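A visit to Dokero: looking at the Pluvau gripper kit
2018-12-24

Our workshop makes small gearboxes, and we do much of the assembly by hand. In July I wrote to Dokero to ask for a price for their Pluvau kit, and they answered that I should better come and see it. So I went. 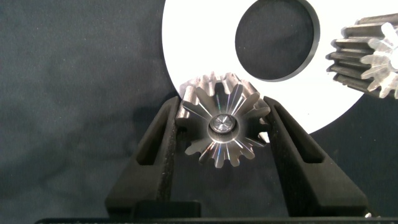

The arrival and the first talk

The office of Dokero is on the second floor, over a shop for kitchen tiles, and I walked past the door two times. I was received by Baltazar Palacios, who is responsible for the customers of small size. We were 7 visitors, most of them from metal shops like ours.

The first part was slides. The Pluvau kit has a two-finger gripper, a small camera for the wrist, a controller box and a program called Tak. The arm is not included, and you must already have one. I had not understood this from the catalog, and I think another visitor also had not.

At the test bench

After coffee we went to the bench, and this was the part I came for. The gear was held upright between the two black fingers, gripped on the teeth from the left and right. With our parts we always take the gear by the hub, so I asked if the teeth can be damaged. Mr. Palacios said that the force is set in Tak, and that for soft metals they advise to begin with the lowest value. I would like to test this with our own brass gears before I believe it fully.

The fingers can be changed with two screws. Dokero sells blank ones, and you can also make your own from their drawings. They say that one pair is good for more than 1,000 picks before it needs a check, but I did not see a report about it.

Setting a new part in Tak

We could each try the program. I needed 59 minutes to teach one part, with help, and I am not fast with computers. The menus are clear. The error messages are less clear, for example one said only "pose refused", and I had to ask what to do.

Prices and service

The kit can be rented for 200 euros per month, with delivery paid separately. Repairs are made by a partner, Skeno, and a gripper must be sent to them by post. I asked how long it takes and got the answer "usually short", so I have written again to have this on paper.

I have asked for the rental from next month, with one extra pair of blank fingers. If somebody from another gear shop has already used Pluvau with brass or plastic parts, please write to me through the contact page.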